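Transfer disinfection into a Grade B room after a change of outer packaging

Posted in: Cleanrooms and Aseptic Units / Materials Transfer

Dehua Xu

I am responsible for materials transfer at the Drenberg unit, where we prepare batch products in two Grade B rooms served by interlocked hatches. Until June our syringes and bags were supplied in a triple wrap, and one layer was removed at each stage. The supplier has now moved to a double wrap for part of the range. Our written procedure assumes three layers and does not say what should be done when only two are present.

At present the operators spray and wipe the outer wrap in the support room, place the item in the hatch, and then spray and wipe the same surface a second time on the clean side. The outer wrap is then removed at the cabinet. I have two concerns. The first is that we are relying on a single surface for both stages. The second is that the contact time at the hatch was set during the original validation, using a different material, and I cannot find any record that it was tested on the new film.

We also pass in small reusable items, mainly lidded boxes holding labels and tamper seals. These have never had a wrap and have always been treated by spray and wipe alone.
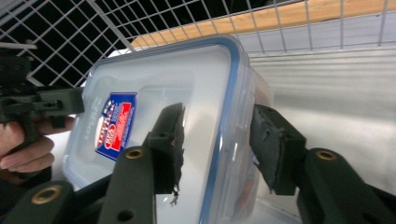 Lidded storage container, clear plastic with blue seal line.

My questions to members are as follows. Should the change from three layers to two be handled as a full change control with repeat validation of the transfer process, or is a documented risk assessment enough? Has any unit set a different contact time for wrapped and unwrapped items, and did the operators manage to follow it in practice? Finally, is it reasonable to keep using lidded boxes, or should labels be passed in by some other means?

We carry out 382 hatch transfers in a normal working week, so any added step has a real effect on the morning session. I would be grateful for replies from units of a similar size.

Emlyn Eynon

In my view this is a change control. The number of layers is part of the design of your transfer process, and the process was validated on that basis. A risk assessment should be the first document in the change file, and it will tell you how much testing is needed. It should not take the place of the change file.

When the Dundemgate unit met the same change, we did the following. We listed every item by code and marked the ones affected. We then took contact plates from the outer surface at three points: on receipt, after the first wipe, and after the second wipe on the clean side. We took 300 plates in all and included samples from every shift. The results on the new film were acceptable after the second wipe, but the results after the first wipe were worse than we had recorded on the old material. The cause was technique. The new film is softer and creases at the corners, and operators were wiping over the folds without opening them out. We rewrote the instruction so that the item is laid flat and each face is wiped in one direction, with a fresh face of the wipe each time. Plates taken afterward were in line with the earlier figures.

On contact time, we considered two separate times and decided against it. Staff working under pressure will use the shorter one. We applied the longer time to all items and changed the loading order, so that the first items wiped are the first to leave the hatch. The delay to the morning session was small once people were used to it.

Please also check your sporicidal step. If the sporicide was applied to the layer that no longer exists, it has dropped out of your process without anyone having made that decision. I would look at this before anything else.

On the boxes, the weak point is the groove beneath the lid seal. A wipe does not reach it unless the seal is taken out. If you keep them, state in the procedure how the seal is to be removed, how often, and who checks it. We now pass labels in sealed pouches, in packs of 200, and discard whatever is left at the end of the session.

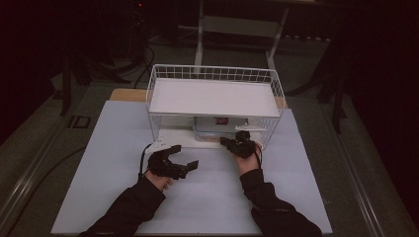
Dinesh Mathur asked whether the plates at Dundemgate contained a neutralizer, as low counts after the second wipe could otherwise be due to disinfectant left on the film. He added that his own unit had to repeat an entire set of samples for that reason.

Emlyn Eynon

They did, and the neutralizer was tested against both the alcohol and the sporicide before sampling began. I should have stated this in my reply. The test report should be kept in the change file, as our auditor asked for it.

Haoran Dai

We just did a risk assessment and nobody objected. Double wrap is common now. Ask the supplier for their bioburden data and put it in the file.

Mingxuan Lei

I would be cautious about the previous reply. Supplier data describes the item as it leaves the supplier. It does not cover your goods-in area, your shelving, or the time the item spends out of its carton. At Liao we found 13 item codes that were being removed from cartons a day early to save time, and no supplier document could have shown that.

I agree with the first answer on change control. I would add that operator transfer assessments should be repeated on the new packaging, with each operator observed in person, before the old stock runs out. Once the triple wrapped stock has gone, you lose the chance to compare the two side by side under the same conditions.

Dehua Xu

My thanks to all who replied. The sporicide was indeed applied only to the outermost layer of the old wrap. A change control has been opened and the step has been moved to the support room side of the hatch while sampling is arranged. I will post the plate results when they are available.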